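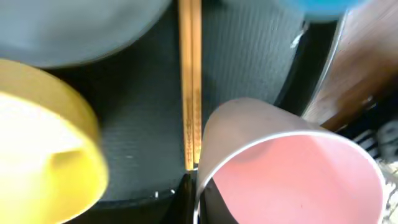

Gray bowl, yellow bowl and chopsticks on the dark mat.

## How to keep a shared dinner going when the same people always cook?

**Theda Harms**

Hello to all. I live in Punasow since two years and I share a house on Cirnard Street with some other people. In October we started a common dinner one evening in the week. One person cooks, the others eat and clean. The food was good and I learned to know my housemates much better than before.

Now there is a problem which I do not know how to solve politely. In the beginning everybody took a turn. Now it is always me or one other person who cooks, and the rest write in the group chat that they have a late shift or that they can't cook well. I believe them about the shifts. About the cooking I am not so sure, because nobody here expects a restaurant. Rice with an egg is fine for me.

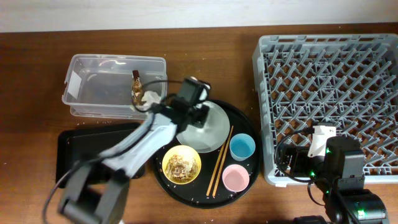 The money is also a little unclear. Whoever cooks pays for the food, and this was fair as long as the turns were equal. I wrote down my receipts for the last three dinners that I made and it is more than I want to spend every month. I don't want to ask for the old money back. I only want a system from now on.

I grew up in a place where one does not talk about such things at the table, so please tell me also how you would say it. Should I write it in the chat, or is it better to talk to each person alone?

**Toàn Mạch**

Hello Theda, we had the same trouble in our house in Mindura, where we were nine people at the worst time – so maybe my experience is useful for you.

First I would separate the money from the cooking. These are two different problems, and when you mix them, people become defensive. We put a jar in the kitchen. Every person who eats puts in the same amount before the meal, and the cook takes the price of the groceries from it and leaves the receipt inside. If something remains, it stays for the next time. It took us one month to find the correct amount.

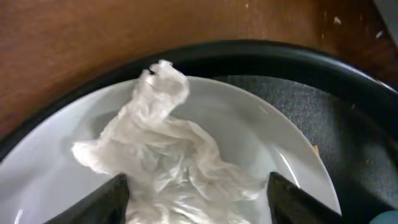
For the cooking, we allowed pairs. A person who is afraid of cooking alone can cut the vegetables for someone else, and this counts as a turn. After a few times many of them want to try their own dish. My roommate Đồng could only make soup from a packet when he moved in, and now he makes a braised fish that I ask for on my birthday.

We also permitted one "bought" dinner in a month. If you have really no time, you bring ready food for everybody, paid from the jar. It must be inside the usual price. This helped the people with the late shifts very much, and they stopped feeling guilty.

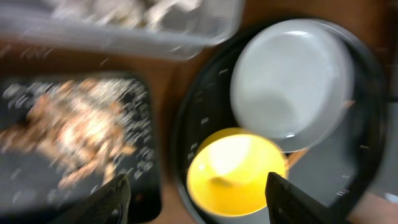

How to say it: I would not write it in the chat. A written message looks harder than you mean it, especially when it is not your first language. I said it when we were all drinking tea. My sentence was something like, "I like these dinners and I want to continue, but I can't cook so often. Can we make a list for the next month?" Then I had a paper and a pen already with me. Three people wrote their names immediately.

If after this the list is still empty, then cook only on your own turn and let the other weeks be without dinner. It is a bit sad, but it is clear.

**cirnard_upstairs**

just skip a week and see who complains. the one who complains cooks

**Theda Harms**

Thank you both. I like the idea with the jar and I will propose it this week, together with the pairs. Toàn, one more thing – what did you do when a person ate only a small portion, or came when the food was almost finished? Did they pay the same?

**Toàn Mạch**

Yes, the same. We tried half price for a while and there was too much discussion about what is half. Guests from outside paid nothing the first time, and after that they paid like everybody.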